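Compte rendu – réunion association Suvarna
Mercredi 15 janvier 2020, salle du bas

Présentes / présents : Aishwarya Chettiar, Raghavendra Kurian, Nandini Poduval, Sigrun Kristiansen
Excusée : Evie Sowerby (a envoyé ses remarques par mail, reprises au point 3)
Secrétaire de séance : Nandini

Début avec retard, clé du portail.

1. Compte rendu précédent

Relu vite fait. Une correction : c'est Raghavendra qui devait rappeler la mairie pour le panneau, pas Sigrun. Adopté.

2. Bourse aux livres d'octobre, bilan définitif

Recette : 2719 euros, buvette comprise. Mieux que l'année d'avant malgré la pluie du matin. Reste 29 cartons d'invendus, toujours dans le garage d'Aishwarya, qui voudrait bien récupérer son garage.
Discussion un peu longue sur ce qu'on en fait. Sigrun propose de tout donner à la ressourcerie Pedden. Raghavendra préfère qu'on trie d'abord, il y a des beaux livres dedans (jardinage, atlas, la série complète sur les oiseaux). Accord : tri un samedi matin, on garde au maximum 13 cartons, le reste part chez Pedden.
Encyclopédies : on n'en prend plus. A écrire en gros sur l'affiche la prochaine fois.
Les policiers partent toujours en premier, prévoir une table de plus. Les livres pour enfants étaient mal placés, au fond derrière le pilier, plusieurs parents ne les ont pas vus.

3. Salle de lecture

Mail d'Evie lu en séance. Elle demande :
– des horaires fixes affichés à l'entrée (on en parle depuis longtemps)
– un coin calme séparé des tout-petits
– qu'on arrete de ranger les revues avec les BD

D'accord sur tout. Pour les horaires : mercredi après-midi et samedi matin, on teste jusqu'à Pâques. Aishwarya fait l'affiche. Pour le coin calme, on déplace les deux fauteuils côté fenêtre, à essayer avant d'acheter quoi que ce soit.
Question du chauffage : il fait froid le samedi jusqu'à 11 h. Raghavendra voit s'il peut être programmé plus tôt, sinon on décale l'ouverture.
Rayonnages : Sigrun voudrait qu'on arrête le mélange et qu'on ait partout la même couleur. Jaune évoqué, gris aussi. Pas tranché. Pour le sol, la moquette grise plaît à tout le monde sauf Nandini (les miettes). Voir les prix.

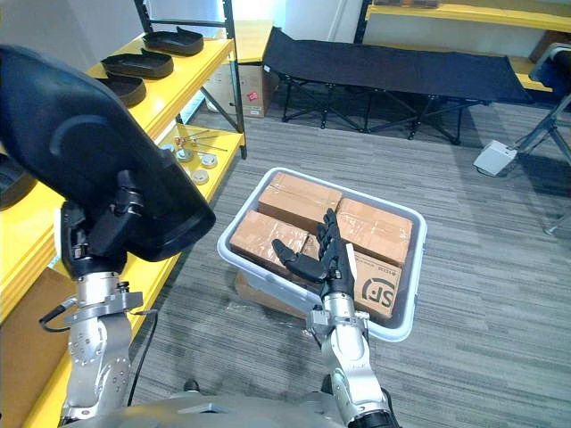
4. Catalogue informatique

Le logiciel Plivolon : période d'essai finie à la fin du mois. Avis partagés. Aishwarya le trouve bien pour les retours, pénible pour les recherches par auteur (les accents ne passent pas, « Hémon » introuvable). Raghavendra est resté au cahier et le dit.
Décision : on prend l'abonnement pour un an, vote 3 pour, 1 abstention. Nandini continue la saisie, en est à la lettre M. Toute aide bienvenue, meme une heure.
On garde le cahier en parallèle jusqu'à l'été.
Retards : relance par téléphone après un mois, pas d'amende. Déjà dit, mais rappelé.

5. Soirée lecture à voix haute

Thème retenu : récits de mer. Sigrun lit en norvégien puis en français, les autres textes à choisir. Pas plus de dix minutes chacun, la dernière fois on a débordé et la boulangerie fermait.
Le café Jonton nous prête sa salle du fond, gratuit si les gens consomment. Confirmation par écrit à demander – Raghavendra.
Prévoir une lampe correcte pour les lecteurs et voir pour un micro, les gens du fond n'entendaient rien.
Date : à fixer quand Evie est là.

6. Adhésions

Tarif inchangé. Proposition d'un tarif famille : oui sur le principe, montant à voir à l'AG. Les reçus de l'an dernier ne sont pas tous partis, Nandini s'en occupe cette semaine.

7. Divers

– Panneau d'entrée : toujours rien de la mairie. Relance.
– Boîte à livres du square : porte cassée encore une fois. Sigrun a une charnière.
– 2 doubles de clés à faire (portail), voir début de réunion.
– Machine à café : détartrage, qui ?
– Don de partitions, on accepte mais où les mettre. Reporté.

A faire
Aishwarya : affiche horaires, date pour le tri des cartons
Raghavendra : chauffage, Jonton, mairie
Sigrun : prix rayonnages et moquette, charnière
Nandini : abonnement Plivolon, reçus, clés

Prochaine réunion : date par mail, Evie apporte l'agenda de la salle.
Levée de séance 21 h 40.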